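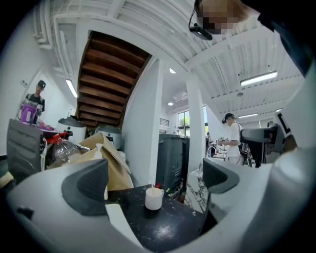 DENDACH, 24 February 2022. I'm so happy to say it: the Trastmont workroom is staying put, and we're opening the ground floor up for coffee and repairs starting next month! I've been wanting to write this since November, when our lease talks with Ó Dálaigh got going. We've signed for 60 months (yes, I read every page), and that means we can finally spend some money on the place. The black tabletop with the white paint marks stays exactly as it is, and a small white cup with a stick standing in it looks perfectly at home there, if you ask me. The counter is another story. Bottles, a flattened box, appliances shoulder to shoulder... it needs shelves, and it's getting them. We've set aside 800 dollars for that corner alone, plus new hooks by the wall.

The seating end is getting a refresh too. I love the marble-patterned floor and the wood paneling, so those are safe. What I do want is more outlets, so a laptop and its charger don't have to travel across the room to find each other, and 12 more chairs from Dratham, who gave us a very fair price.

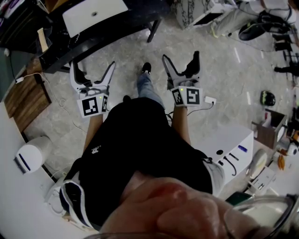 Salvador Figueiredo told me he'd trade half the new chairs for one good workbench at standing height, and that if we put the shelves too high he'll be bringing his own stepladder. Fair enough! The bench is going on the list, and the shelves will start lower than I'd drawn them.

Doors open at 9 each morning, coffee is free the first week, and we have room for 27 people at a time. Bring your broken lamps. Questions can go to the Trastmont front desk, and I'll answer them myself.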